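Unit 4 – Word building with letter tiles
Early Literacy Methods, handout revised May 9, 2020

Read this before the Yimyam tray activity. It replaces the February sheet, which had the steps for magnetic letters.

## What the tray is for

Word building asks a child to hold a spoken word in mind, break it into sounds, and find a letter for each one. The tray fixes the direction of the work. Letters go in from the left, pushed up against each other, and the empty part of the slot shows there is room for more.

## Steps

1. Say the whole word. The child repeats it.
2. Stretch the word and stop after the first sound.
3. The child finds the tile and places it.
4. Read back what is in the tray after **every** tile, including partial words.
5. Leave unused tiles on the table, face up, clear of the tray.

Partial words matter. With *r* and *o* placed, the child reads "ro." Add *b* and it is "rob," a real word, even if the target is longer. 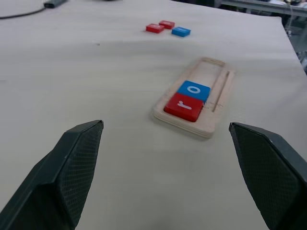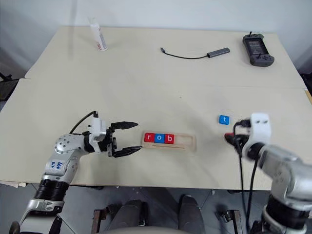

Nantana Wannasri objected that reading back after every tile slows some children down so much that they lose the target word, and she would save it for after the vowel. Try it both ways in your practicum and write down which children you did it with.

## Common problems

- **b/d reversals.** Wait until the read-back before correcting.
- **Rotated tiles.** Turn the tile yourself and go on – orientation is a separate lesson.
- **Guessing from color.** Red and blue in our set do not mark vowels and consonants. Say so if a child asks.

Reading for next time: Loltden packet, section on blending, plus the 40-word list.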